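Kedodthorpe Community Help
Household and Laundry

Residual detergent odor in cotton towels after washing

Posted by Plutby, February 16, 2021

I am responsible for the linens at a small guest house with 8 rooms. Our cotton towels retain a strong detergent odor after drying, and several guests have remarked on it. The towels also feel stiff. We wash at 61 degrees Celsius with powder detergent, in the quantity printed on the package for a full load, and we line-dry indoors. The water in our district is soft. I would be grateful for guidance on whether the detergent, the machine, or the drying arrangement should be changed first.

3 replies

Rarberg Linen Desk

In a soft-water district, the quantity printed on the package is frequently too high, as many packages state the dose for hard water. Residue left in the fibers accounts for both the odor and the stiffness you describe. We recommend the following procedure.

Step 1. Wash the towels once with no detergent and no softener, at your usual temperature. If suds are visible during the rinse, repeat the cycle.

Step 2. Remove the load promptly and set it in a clean, open container. Plain plastic bins are suitable. Cloth left bunched in thick folds holds moisture in the creases, so shake out each piece before hanging it.

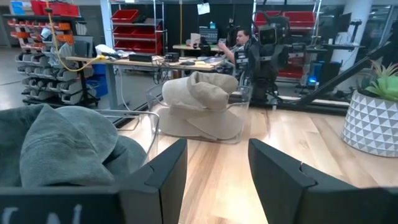 Step 3. Resume normal washing with half the former dose. Keep to the half dose for 7 washes before judging the result — a single load is not a fair test.

Step 4. Discontinue fabric softener on towels altogether. It coats the cotton and reduces absorbency.

Should the odor persist after these steps, inspect the dispenser drawer and the door seal for buildup.

Bahrami

Use vinegar. One cup in the rinse compartment. This has always been satisfactory in our household.

Kedodthorpe Laundry Advisory

The first reply is sound, and we would add one point regarding drying. Indoor line-drying without air movement will leave cotton stiff even when it has been rinsed thoroughly. A fan directed along the line, or ten minutes in a tumble dryer before hanging, will generally correct this.

With respect to vinegar, please consult the manual for your machine beforehand — certain manufacturers advise against it on account of the rubber seals. It must never be combined with chlorine bleach.

This page has been viewed 832 times.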